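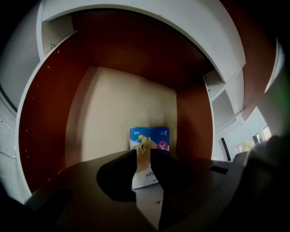

Armário branco, compartimento aberto, com uma caixa azul e branca ao fundo.

Ponto de situação — 5 de dezembro de 2018
Para: Soledad Arriaga

Arrumação da sala de apoio, quase fechada. 14 armários revistos, faltam os da parede do corredor. Interior castanho-avermelhado com pintas brancas e lascas na lateral esquerda, sobretudo à frente e a meio — a Perla Zavala pediu orçamento de retoque à Manríquez, ainda sem resposta.

Gastos desde setembro: 136 euros, tudo em prateleiras e parafusos. Recibos seguem amanha.

Pendente: etiquetas, lista do que fica em cada compartimento. A Angelica Estrella trata diso.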